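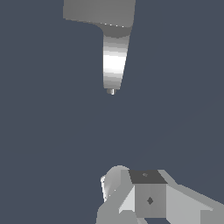 Render: Wendow viewer, palm camera view. Credit: Plarnari sim notebook.

February 6, 2026
Posted by: Plarnari tooling bench

Goal today: get the fingertip-to-palm clearance check in the planner to agree with what the viewer draws. Been off since the Himex model import.

View is finger from the top, lower gripper coming up from below, nothing loaded in between. Background flat, floor off. Tip nub sits over the left side of the center cube from this angle, so don't read alignment off it, the camera is not square to anything. Use the frame readout.

Ran the 2000 random poses again, same seed as before. Planner says collision on 282 of them. Mesh check (slow one) says 60. So the planner is way too scared, at least it's on the safe side.

Things tried, in order:

- turned the padding down to zero. Helped a little, not enough. Put it back.
- swapped the capsule on the shaft for a tapered hull. Shaft narrows a lot toward the tip and the capsule was using the top radius all the way down. Big improvement, most of the false hits near the tip are gone.
- palm still wrapped in one box. Plates fan out on both sides so the box covers a lot of air. Need to split it: cube, rounded housing, each plate on its own. Started on this, not finished.

Side note, the lower parts draw faceted and the shaft draws smooth. Thought it was a bad export at first and lost an hour. Smooth normals got dropped on the lower file only. Cosmetic, does not touch the collision shapes. Leaving it.

Also: the tip frame is at the base of the nub, NOT the end. Ahn's grasp script assumes the end. Offset has to go in the config and not in the script, otherwise we are back to the August mess where it got added twice. Wrote it in the config comments in capitals.

Control side: with the tapered hull in, replanned the straight-down approach and it stops flipping the wrist halfway. Step 756 in the log is where it used to flip, so check there first if it comes back. Velocity limit still the low one. Did not touch gains.

Planner timing looks the same to me with the new hull but I did'nt measure properly. Do that before merging.

To do
split the palm box
rerun same seed, save both hit lists this time (overwrote the old one, sigh)
diff the hit lists by link pair
ask whether Himex importer has a flag for normals
fix color on the palm top face, it's darker then the rest and I can't find where that is set

Branch is pushed, tests red on purpose until the palm is done. Don't merge.

Recent entries
Wendow viewer: camera presets lost on reload
Himex import, unit scale again
Ahn grasp script: config cleanup
Log format for planner replay

Contact the tooling bench | © 2026 Plarnari | Back to top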